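Coltard Robotics Notes
@coltardnotes · July 2, 2019

1/ Putting our hand and wrist camera comparison in one thread. Two hands, two wrist cameras, one set of objects. The full table goes on the project page later, so these are the parts people have been asking me for.

2/ The hands are the Bivenau, which has separate fingers with a motor for each, and the Pramanik, a two-jaw gripper with soft pads. Both bolt to the same wrist plate with an adapter. Swapping takes me most of a coffee break, and longer if the connector pins are bent again.

3/ The cameras are the Vakard wide and the Vakard standard. Same sensor, same cable, different lens. I ran each hand with each camera. I did not try mixing cameras left and right.

4/ Total attempts: 1,643. That is every attempt where the hand closed, including the ones I messed up during setup. I left those in and flagged them. If you only want clean runs, filter on the last column.

5/ Objects are household things plus plush toys. Most grasp papers I read use boxes and cans. Boxes and cans are fine, but a gripper that handles a box well can do badly on something that squashes.

6/ The purple plush took the most time. It gives when you squeeze it, so finger position at first contact doesn't tell you much about where the fingers end up. The plate is the opposite problem. Hard, shallow, and not much to get under.

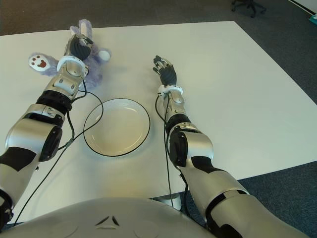 Purple plush in the left hand, right hand resting on the table by the plate.

7/ Cable routing, for the people who always ask. The wrist cable comes down beside the forearm with a lot of slack in it. Too much slack and it wanders over the table. Too little and it pulls when the elbow straightens. I would take too much.

8/ Grip results on plush. The Bivenau held on in 616 of 804 attempts. Held means the toy came up and stayed up for a slow count of five. I did not score how nice the grip looked.

9/ The Pramanik did better on small plush and worse on big plush. Two jaws have to pick a spot. If the spot is a leg, you have the leg and the rest swings. More fingers let you get around the body, which also means more fingers to tune.

10/ Most of my misses were the hand coming in too high. It closed on fur and slid off. The fur is long enough that the depth estimate puts the surface of the toy well above anything you can hold on to. I ended up adding a fixed offset going down. It is a crude fix and I'm keeping it for now.

11/ On to the cameras. The wrist view is good until you are near the object and then it is mostly object. Everybody who has mounted one knows this. What I wanted to find out was how much the lens changes it.
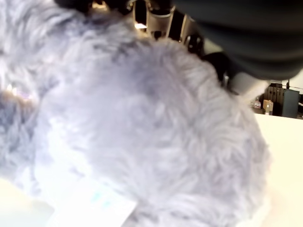 Wrist camera, very close in. Fur, a tag, and a bit of table on the right.

12/ Tags are a surprisingly good feature to track. Flat, straight edges, different from the fur. The tracker held on to a tag long after it lost the outline of the toy. I couldn't read the printing at this distance and didn't need to.

13/ The standard lens loses focus sooner when you close in on fur. The wide lens keeps more of the table edge, which the planner likes. The price is that objects farther off get small, and my detector missed more of them on the first look.

14/ I tried the focus ring at three settings and ended up back where it was from the factory. Mark the ring with a paint pen before you touch it. I didn't, and spent an afternoon finding the old position.

15/ Exposure gave me more trouble than focus. Pale fur and bright ceiling lights are a bad pair. Point the wrist camera up and auto exposure has to choose between the dark ceiling and everything else. 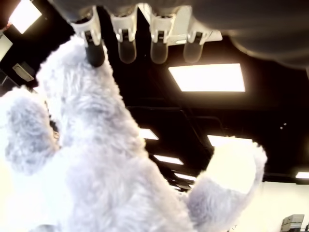

Looking up past the plush to the fingers. The fur is blown out where it's brightest.

16/ Locking exposure helped with the table views and hurt the upward views. I now use two fixed values and switch on wrist angle. It is a short if statement and it beat every auto mode I tried. I logged 39 tracking dropouts in the last batch before the change and haven't rerun the full batch since.

17/ Controller side, since it affects all of this. I ran position control with a current limit on the fingers. Setting the limit low made plush easy and the plate hopeless. I keep two limits and pick by object class. Force control is on the list for November.

18/ Things I'd do differently: label the hands in the log file by serial and not by side, fix the exposure before the first batch, and buy a second adapter plate. I stripped a thread on the only one we had and lost two days.

19/ Picking for plush and mixed objects, I'd take the Bivenau with the wide lens. For small parts on a table, the Pramanik with the standard lens, and it's easier to keep running. Nothing in my numbers says one hand is better at everything.

20/ Logs are going up with the raw wrist video once I've trimmed it. Questions about the adapter drawing, reply to this post and I'll add the file to the same folder.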